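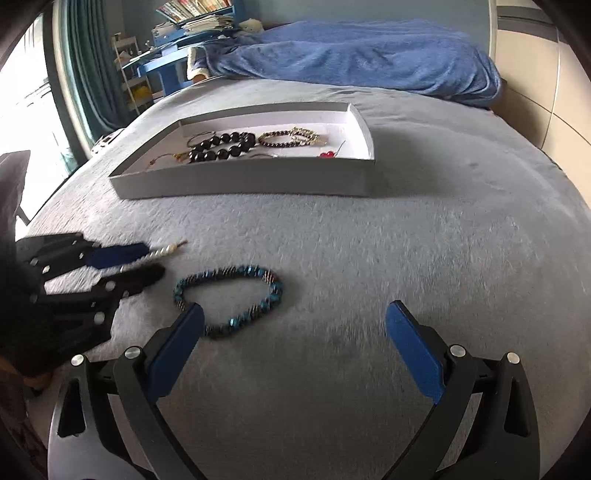

How much do I need to eat before a morning walk?

For a walk of under an hour at an easy pace, nothing much. A glass of water and whatever you can face, half a banana or a slice of toast, will see most healthy adults through. Have a proper breakfast when you get home.

Asked by pullov_wan, September

Longer version of the question. I've started walking before work, out the door at 6.15, home by seven. I did this because the office has a Fitness challenge and I was put on a team while I was on leave. For the first week I went on an empty stomach and felt fine. In the second week my sister-in-law told me I was "burning muscle" and should be eating a bowl of porridge with protein powder first. I tried it. I can report that walking uphill with a full bowl of porridge on board is like being a cement mixer.

So now I have a tub of vanilla powder the size of a paint tin and no idea if I'm meant to be eating it before, after, or at all. I'm 43, no health problems, not trying to lose a dramatic amount of weight, would like my work trousers to close without negotiation. I do 26 minutes up to the lookout and a bit less coming back. Lunch is usually a sandwich. Dinner is usually too big. Tea with milk throughout.

Also, does coffee beforehand count as something?

3 answers

Answer from Maite Urquijo (accepted)

Your sister-in-law can relax. You're walking up a hill, not crossing the Simpson Desert. Your body has plenty stored from that too-big dinner to get you to the lookout and back, and your muscles will be there when you return.

Whether to eat first is mostly a matter of comfort. Some people get light-headed or cranky on nothing, in which case have something small and plain: a banana, a bit of toast with honey, a few dried apricots. Give it ten or fifteen minutes to settle if you can. Porridge is a lovely breakfast but it's bulky, and so is anything with a lot of fibre or fat in it. Save it for seven o'clock, when you can sit down and respect it.

As for the powder, protein matters over the whole day far more than at any special moment. If lunch is a sandwich, look at what's in the sandwich. Egg, tuna, chicken, leftover roast, a decent slab of cheese – any of those will do more for you than a scoop of vanilla dust. A tub of yoghurt at breakfast helps as well. I used to run a lunchtime walking group and the people who came good were the ones who ate an ordinary breakfast, an ordinary lunch and a slightly smaller dinner. It made for very dull conversation.

Coffee is fine. Have some water too, especially once the mornings warm up. Be aware that coffee followed by a brisk hill can have what I'll call a scheduling effect, so find out where the public toilets are before you need to know.

The usual caution: if you have diabetes, take blood pressure tablets or feel faint more than once, talk to your GP before you go walking on empty. You've said no health problems, so that's for whoever finds this page after you.

You could put the powder in pancakes. They're not good, but it gets used up.

Comment from pullov_wan: Thank you. Toilets located. One is locked until eight, so that was useful to learn in advance.

Answer from gesimia

I eat 2000 calories a day and I weigh everything. Before my walk I have precisely one rice cake with peanut butter. If you don't track it you're just guessing. My lunch yesterday was 976 kilojoules and I was full until dinner. Get some scales, they're cheap.

Comment from Maite Urquijo: Kilojoules or calories? You've used one for the day and the other for lunch. 976 kilojoules is a muesli bar and a bit of optimism.

Comment from gesimia: the app does it automatically

Comment from Maite Urquijo: Then I'd have a look in the app's settings. And a person who walks before work and wants looser trousers can do perfectly well without scales. A smaller plate at dinner would be my first go.

Answer from lookout_regular

Never eaten before a walk in my life and I'm fine. My dog eats before his and he's also fine, although he does have to stop a lot.

Wear a hat. I know you didn't ask, but it's nearly spring gone and the top of that sort of track never has any shade. I do mine later in the morning now I'm retired and I still see people up there at eleven, the colour of a boiled prawn, with a very expensive drink bottle and nothing on their heads.

What did you end up doing with the powder?

Comment from pullov_wan: Made the pancakes. Maite was right about them. The tub is now on the shared shelf at work with a note saying "help yourself", where it has been for two weeks, still full. Our team is fourth.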